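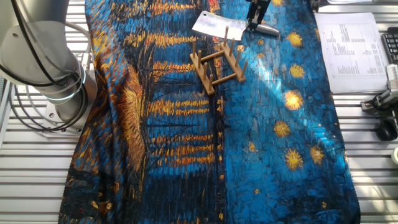

Could the next gallery say more about what the club is trying to get the arm to do, a parent asked under the November page, and less about the bus times. So this page is mostly about the kitchen task. The bus times are still at the bottom.

Kultthorpe Robotics Club
Gallery: the kitchen task
Posted 4 Dec 2025

The club meets on Tuesdays after the last class and runs until the building closes. This term the upper group has been working on one project, which goes by the name Konden. Konden is a program for sorting and putting away kitchen items with a single arm. The students picked the name and it stuck, so it's now on the folders, the scoring sheets and the entry form for the Mansilla meet in the spring.

Photo notes

The cleaver in the gripper, over the dish rack, on the starry cloth. The gripper closes near the handle and the broad side of the blade catches the light.

The rack is wooden, with rows of upright pegs. It is set at an angle to the table, and the task rules allow any angle.

The cloth is the Van Gogh-style one with the gold stars. The arm is bolted to the slatted table and the cloth lies beside it.

What the task is

At Mansilla each team gets a table, a rack and a tray of kitchen items. The arm has to pick up the items and put them where they belong. Some go in the rack and some go beside it. The team doesn't know before the round which items will be on the tray or how the rack will be turned. There is also a surprise background, meaning the judges put something on the table that the teams haven't worked with before.

The full score for a round is 1000. Points come off for drops, for touching the rack with the arm itself, and for stopping the run by hand. There is no bonus for speed, but there is a time limit, and in November we ran out of time more often than we dropped anything.

Each team may run 3 rounds and the best one counts.

Why we change the cloth

In October the arm worked well on a plain gray cloth. Then a student put a checked one down and it missed nearly everything. The program had learned what items look like on gray and had trouble with anything else. Since then the cloth gets changed at the start of every session and often again in the middle.

Busy patterns are the hard ones. Shiny items are also hard, because their color depends on where the light is coming from. A flat metal blade can look white from one side and dark from the other. We leave the blinds open on purpose now. Mansilla is held in a hall with tall windows and last year's teams told us the sun moved across the tables all afternoon.

How a practice run is recorded

One student guides the arm through the whole job, from reaching for the item to letting go of it. Another student watches the screen and calls out if the picture freezes. A third one fills in the sheet with the item, the cloth, the rack angle and whether the run was good. Then everybody moves over one seat.

Good runs go in the training folder. Bad runs are kept too, in a separate folder, with a short note saying what went wrong. The most common note is "too high." The second most common is "forgot to press record."

By the end of November the sheets showed 1804 runs, with 259 of them in the bad folder. The upper group thinks that is a decent rate. It was much worse in September, when most of the students hadn't driven the arm before and kept turning the wrist the wrong way.

What went well this term

Cups and bowls are close to reliable. Wooden spoons are fine if they're lying flat. The program now handles a turned rack without any changes to the settings, and that was the goal we wrote on the board in the first week.

The students also rewrote the part that decides when to open the gripper. Before, it opened as soon as the arm stopped moving. If the arm paused for any reason, it let go. Now it waits until it is within a set height of the table or the rack. That one change cut the number of drops more than anything else we tried, and it took two students a single afternoon.

What still needs work

Plates between pegs. The gap is narrow and the arm has to come down straight. It tends to drift to the left near the bottom, and we don't know yet if that's the program or the way we've been guiding it. Two of the students think it's their own habit showing up in the data - both of them lean left when they drive.

Flat, heavy things. They can turn in the gripper if they're held too far from the middle. The group wants to try holding them closer in and moving slower on the way up. That will use more of the time limit, so they'll have to save time somewhere else.

Stacked items. We haven't started on these. Mansilla says stacks may appear in the final round only.

Equipment

The gripper pads wear down and we've gone through two sets. The new ones are from Cekico and are softer than the old ones. They hold better on wood and a little worse on smooth metal. Please don't clean them with alcohol wipes. Use a damp cloth and let them dry before the next run.

The laptop with the scoring program is to stay on the shelf in the locked cabinet when it isn't being used. It does not go home with anyone over the break, including over long weekends.

If you have old kitchen items at home, we can use them. Odd shapes are welcome. Please send them in clean and with a label on the bag so that we can give them back in June. Anything with a blade is handed in at the desk by an adult and is signed in and out of the cabinet. Only the arm is near it during a run, and the students stay behind the line on the floor until the stop button is pressed.

We could also use more tablecloths, curtains and large pieces of fabric. The louder the pattern the better.

Comments on this page

My son talks about the wrist joint at dinner every Tuesday. Now I know what he means by drift.

Is the lower group going to get time on the arm this year or only the upper group?

Reply from the club: Lower group starts on the arm after the winter break, two students at a time. They'll do cups first. Until then they are on the small wheeled kits in the next room.

I have a shower curtain with parrots on it. Is that too shiny?

Reply from the club: No, send it in. We don't have anything plastic yet and the glare would be useful.

Did you try it with the lights off? At our school the room lights made more of a difference than the windows did.

Reply from the club: Only once, by accident, and the run was a good one. We'll do a proper set with the lights off in January and put the results on the next page.

Why keep the bad runs if they aren't used for training?

Reply from the club: The students go through them when something starts to fail. If the same mistake is in both the bad folder and the arm's own runs, it gives them a place to start looking.

Dates and buses

Last session before the break is Tuesday the 16th. We start again on the first Tuesday after school opens.

The late bus leaves from the side entrance at 5:40. It doesn't wait. Students who are being picked up by car should use the front lot, as the side road is closed for the drain work until further notice.

Permission forms for Mansilla are due back before the break. There's one form for the trip and a separate one for photos. If you only want to sign the first one that's fine, and we'll leave your child out of the gallery.

The next gallery will go up at the end of January.

Back to all galleries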